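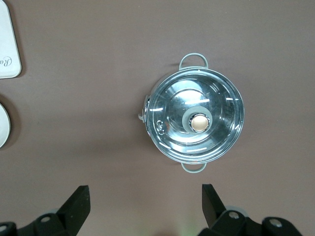 Brulgate kitchen library adds cookware to its lending shelves

Residents of Brulgate who need a big pot for one weekend a year will no longer have to buy one. The Nosholm Kitchen Library, which has lent small appliances and baking pans from the back of the former hardware store on Elia Street, opened its cookware section on Wednesday evening. Lidded pots, skillets, steamers and everyday tableware can now be taken home on the same card.

The library was started in June by Kanokwan Onsri, who ran the lunch counter at the Brulgate bus station until it closed. Members pay $5 a month and can borrow up to four items at a time. A loan runs for a week and can be renewed once by phone if no one else has asked for the item.

"People kept coming in for the waffle iron and then asking if we had a stockpot," Onsri said. "I wrote it down every time. By the end of the second month I had a full page, and most of the page said pots."

The money for the new section came from a supper held in the parking lot behind the store. It raised $3,043, most of it from ticket sales and the rest from a pie auction that went on longer than planned. Onsri spent part of the money on shelving and the rest on cookware, some new and some bought from a restaurant supply dealer in Nosholm that was clearing its floor.

Peninah Mwaipopo, who handles check-in and repairs, said the pots were harder to choose than she had expected. She wanted steel pots with glass lids so that borrowers could see what was going on inside without lifting them, and she wanted two handles on anything likely to be carried full. She turned down several donated pots with loose knobs or chipped enamel.

"A lid that doesn't fit its pot is no use to anyone," Mwaipopo said. "We had a box of those before we even opened. Good lids, all of them. No pots."

Each pot is stored with its lid on. Borrowers are asked to return them the same way, washed and fully dried, and to check around the knob and the handle joints, where water tends to sit. Scorched bottoms are not charged for if they will come clean with baking soda. Mwaipopo does that work herself on Monday mornings and said she has yet to give up on one.

The tableware is a smaller part of the collection, and so far it is mostly white. Onsri said that was deliberate. White plates from different makers can be put on one table without looking like a mistake, and a broken one is easy to replace. Children's trays are kept on a lower shelf, and families can add one to a loan without it counting toward the limit of four.
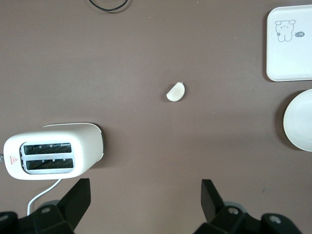

A worktable near the door is used for short cooking sessions, which will start up again next week. The first is on basic prep: peeling garlic, cutting onions, getting rice started before anything else. It is meant for people who have borrowed a pot and are not sure what to do with it, Onsri said, though anyone may come. Sessions last 90 minutes and are free to members. Nonmembers pay at the door.

Garlic was a request. At an earlier session on soups, Mwaipopo said, half the time went to peeling, and several people had never been shown how to press a clove under the flat of a knife to loosen the skin. She plans to teach that method and one other, in which the cloves are shaken hard in a covered pot. The second is louder but works well for a whole head at once.

"It also gets people to pick up the pot and feel how heavy it is," she said. "Some of them change their minds and take the smaller one."

The session after that will be led by the owners of Ndung'u, the grocery next door, who will cook greens and a bean stew and talk about buying dried beans in bulk. The store has also agreed to hold returned items behind its counter when the library is closed. Borrowers should tape a note with their name and card number to the lid or the top plate of a stack.

Not everything on the original wish list made it to the shelves. Pressure cookers were left out for now while Onsri looks into replacement gaskets and how often they would have to be checked. Knives will not be lent at all, although they are on hand for the sessions. Cast iron is still under discussion. Mwaipopo is in favor of it. Onsri is worried about pans coming back after a night in the sink.

The library is also looking for a few things. It could use cloth bags large enough for a pot, a second drying rack, and spare lids in common sizes, as long as they are glass and have their knobs. Single plates are welcome if they are white and unchipped. Coffee mugs are not needed — there are two full crates of them in the hallway, and visitors are encouraged to take one home and keep it.

Anyone who lives or works in Brulgate can join. New members need to bring something with a current address on it and should allow a few minutes for the card to be made up. Borrowers under 18 need a parent's signature. Items can be reserved in person or by phone but not yet online; a list of everything in the collection is posted inside the front window and is updated by hand.

The library is open Wednesday evenings from 5 until 8 and Saturday mornings from 9 until noon. The entrance is on the parking lot side, up the ramp. The front door on Elia Street stays locked while the step is being repaired.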